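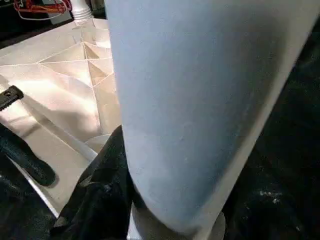
Getting your money's worth from a hired pair of arms

Posted 2020-07-18 by Su, in Workshop Tips

Lonon will now rent you a Pasten, their two-armed bench robot, for £124 a week with a £420 deposit on top. The leaflet calls it "an extra pair of hands around the home". My home already has several pairs of hands, all of which vanish when a chair needs holding still, so I paid up and collected mine from the Nulthorpe depot.

These are my notes after a fortnight. Some are tips and some are grumbles, and a few are both.

Before you collect it

Measure your table, then measure it again with the arms in mind. The leaflet gives you the size of the bases and leaves you to find out about the elbows. Mine needed a clear space either side that I'd been using for paint tins and a radio.

Take a strong friend or a sack truck. The depot will help you load, but they won't be there at your end.

Read the deposit terms. Scratches on the casing are forgiven, glue in the joints is not, and I was asked to initial that paragraph twice.

Setting up the table

Cover it. Cheap black plastic sheeting is fine, the crinkly sort sold for keeping weeds down, and it will never lie flat however long you spend stroking it. Let it hang over the front edge and tape it underneath at the back. I tried an old bedspread first and the fingers picked up the bedspread.

Lamp to one side, please, and fairly high. I started with mine straight overhead and every shiny surface turned into a white blob, which the kit's little cameras liked no better than I did.

Put the cables where you want them before you switch anything on. Each gripper has its own and there's plenty of slack, so they loop about all over the job. A strip of masking tape helps. Go through the full reach of the arm once, slowly, before you trust the tape.

Teaching it a grip

You move the arms to where you want them, press the button, and the Pasten remembers. That's the theory, and on the whole it's the practice too, though the first lesson took me 52 minutes and I had to go and stand in the garden halfway through.

Start with something light that you don't mind losing. A smooth plastic bottle is good. So is anything that gets narrower towards one end, as you'll learn more from a taper in ten minutes than from a box in an hour. Take hold low down on the narrow part and bring both fingers in evenly. If one finger arrives first it will just push.

Set the squeeze to the lowest number and go up by one at a time. The default suits a bag of cement.

Wipe the fingers with a damp cloth between jobs. They collect every speck of dust in the room and will hand it on to whatever you've just polished. Lonon's own wipes are extra and, as far as I can tell, damp.

Chairs

This is what I hired it for. Plastic garden chairs live outside from January to January in our house and the legs take the worst of it, so there's always one that needs scrubbing, sanding at the foot or putting back in its socket.

Don't try to work on a chair standing up. Tip it over on the sheeting with the legs in the air and the seat facing you, then bring one arm in from each side and have both grippers take the front leg near the bottom, where it joins the seat. It's the thickest part and doesn't flex much.

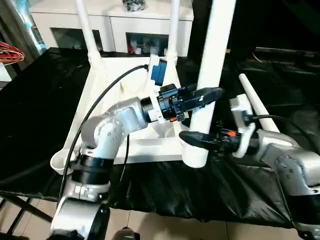
Set the two grips at slightly different heights, one above the other. With both at the same level the fingers squabble over the space and the kit stops with an error, which it announces in a tone I can only call hurt.

Check that no cable is lying across the bit of seat you want to clean. I know I've said this already.

Once it's held, push the leg gently with one finger of your own. If the whole chair rocks, let go and start again. If only the leg gives, go up one on the squeeze. Keep your face well out of the way when releasing, and keep a hand on the seat, because a chair on its side has ideas about where it would like to be.

Wooden chairs need a bit of cloth round the leg. I haven't dared try anything with varnish I care about.

What it's no good at

Wet things. Dry the chair first, even if you're going to wash it again straight after. I've written to Lonon about this and had a very nice reply.

Small screws. It can pick one up if you're patient, but by then you could have bought a new chair.

Cushions, string, and anything in a carrier bag.

Being asked to hurry. There's a speed setting, and I used it once.

Should you bother?

For one chair, no. Kneel on it, as people always have. I saved everything up and did the garden set, the bathroom stool and a bookcase shelf in one go, and split the second week with next door, who had a gate. Shared like that it cost less than the clamps I'd been looking at, and the clamps don't fold themselves away either.

The hire limit is 14 days, after which they want it back for a check. Return it clean, with both cables coiled and the arms in the parked position shown inside the lid of the crate. It took me three goes to match the drawing, which is printed upside down. The depot shuts for lunch.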